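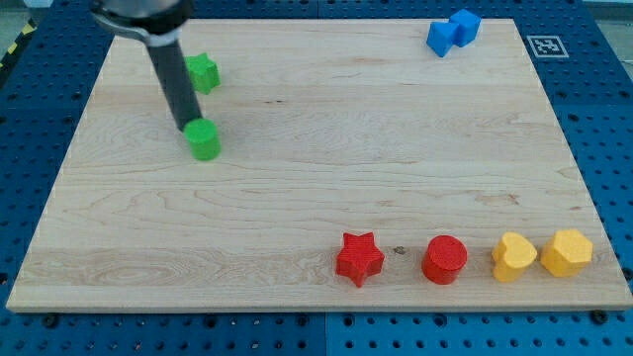
Light wooden board on a perforated bench top, with green and blue blocks.

Boards and small wooden parts on a pegboard bench

A perforated bench top drains dust well and takes pegs and bolts anywhere on the grid, but it is a poor surface for small parts. Short cylinders rock when they stand partly over a hole, and small offcuts tip. A plain wooden board laid flat on top gives a continuous surface and can be lifted off when the holes are needed again.

Choosing the board

Use a close-grained board in a pale finish. Coloured blocks and dark screws show up clearly against it, and pencil marks can be read without a lamp. Leave a margin of at least 40 mm of pegboard on each side you work from, so that the neighbouring holes stay free for pegs.

Check for flatness before use. Lay a steel rule across both diagonals and look for light under the edge. A gap of up to 3 mm at one corner can usually be taken out by turning the board over and leaving it under weight overnight. A board that rocks on both faces should be planed or replaced.

Seams and bolt heads

Where two pegboard panels meet, run a finger over the seam. If one panel stands higher, slacken its fixings, level it and retighten. Raised bolt heads should sit clear of the board. If one falls underneath, move the board or countersink a recess in its lower face.

To stop the board sliding, fit short pegs in the nearest free holes against two adjoining edges. Pegs on all four sides make it awkward to lift. Thin rubber matting also works, but it covers the holes and collects grit.

Setting out blocks

Stand cylinders on their flat ends. Cubes can be pushed together face to face and take up less room that way. Put star shapes and other pieces with points towards the back, where sleeves are less likely to catch them. Sort by shape first and colour second if the pieces are to be sanded, as the shape decides how they are held.

Touching up painted pieces

Rub down chipped faces with 140 grit, wrapped round a flat block for cubes and held in the palm for cylinders. Work inside the curves of a star with a strip of abrasive over a dowel. Wipe off all dust before painting. Two thin coats hold better at the corners than one heavy coat. Use a paint marked as suitable for toys if children will handle the pieces.

Cleaning

Brush the board along the grain, then wipe with a cloth wrung out almost dry. Do not leave it face down on the pegboard while damp, or the hole pattern may mark the finish. Vacuum the holes with a narrow nozzle each time the board is off.

Notes by Sachiko Oda. Last revised 9 June 2019.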